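Poverstead Robotics Supply
Home > Grippers and Fingers > Fingertip Sets > Raltia Tapered Fingertips

Raltia Tapered Fingertips, pair (yellow)
Product code: RT-393
Sold as: set of 2, with screws and hex key
Availability: in stock, ships from our own shelves

We've been asked for a good general-purpose fingertip for small tabletop arms more often than just about anything else in the shop, and for a long while our answer was a bit of a shrug and a suggestion to print your own. Plenty of you did, and did it well, but a printed tip wears quickly at the point, and sooner or later you find yourself sanding and re-gluing on an evening when you'd much sooner be getting on with the job. So when the Raltia sets turned up we put our hand up for an early batch, and we've been living with them on the shop bench since April.

The tips narrow toward the end, which is the whole appeal. A wide flat jaw is lovely for blocks and boxes and hopeless for a bit of strap lying flat on the table. With the Raltia tips you can come in low, close on an edge and lift, and you can do it with a second arm working close by without the two of them knocking together quite so often. (They will still knock together now and then. Set your limits before you start, please!)

What we tried them on

Catherine MacKinnon, who looks after our bench, fitted them to a pair of arms and spent a good part of the month comparing them with the flat jaws we normally ship and with the Flivham soft tips, which have a loyal following among our school customers. She used the same tasks for all three: picking up a loop of strap, handing it from one arm to the other, threading it over a peg, and setting it down again without dragging it across the surface.

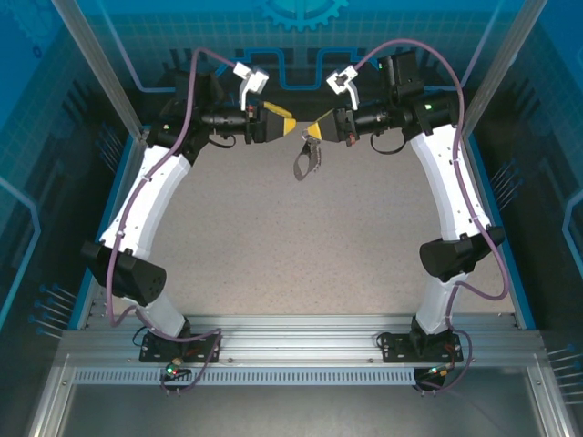 The handover is where she found the biggest difference. The flat jaws tended to pinch too much of the strap, so the second arm had nowhere decent to take hold. The Flivham tips have a beautiful grip once they're closed, and if you handle fruit, foam or anything with a delicate finish they're still the set we'd send you. But they bulge a little as they squeeze, and in a tight handover that bulge gets in the way. The Raltia tips left enough of the strap free for the other side to grab, and after a little fiddling with the approach angle Catherine had the two arms passing it back and forth quite happily while she drank her tea.

On heavier things they're less impressive. Anything with a smooth, rounded side wants more contact area than a tapered tip can give it, and we had a full drink bottle swing around and slip out more than once. If bottles and jars are your main job, stay with the flat jaws and save your money.

Fitting

Each tip goes on with 2 screws and a smear of removable threadlocker (not included). Allow 15 minutes for your first set, most of which you'll spend hunting for the hex key you put down a moment ago. Tighten both screws loosely, close the gripper gently so the tips line themselves up, then do the final tightening with the gripper closed. After that, run your homing routine again and reset the closed position in your controller, as the old value will have the motor pushing against the new tips the whole time.

If you use a wrist camera, have another look at its view once the tips are on. Ours needed tilting down a touch to get the point of contact back where we wanted it, and Anas Abdelaziz in support can talk you through the recalibration if you've not done it before.

What customers have told us

"Swapped over from printed tips and wouldn't go back. I'd like them in a darker colour as the yellow bounces a bit of light into my camera, but the grip on webbing is terrific." Zineb Kettani

"Good for small parts, no use to me on tubing. Poverstead took them back without any bother and I've ordered the flat jaws instead." Hatem Metwally

Zineb's point about the colour is a fair one and we've passed it along. For now a strip of matte tape on the upper side does the trick, so long as you keep it well back from the gripping face.

Questions and returns

Not sure whether they'll suit your gripper? Send us the model and a photo of the jaw with a ruler next to it, and Siham Fawzy or one of the bench crew will get back to you. We'd far rather spend a few minutes on an email than have you pay postage both ways. Unused sets can come back for a full refund, and if you've fitted them and they're simply wrong for the work, have a word with us anyway and we'll see what we can sort out.

Often bought with these
Poverstead flat jaws, pair
Flivham soft tips, pair
Removable threadlocker, small bottle
Spare screw pack for RT-393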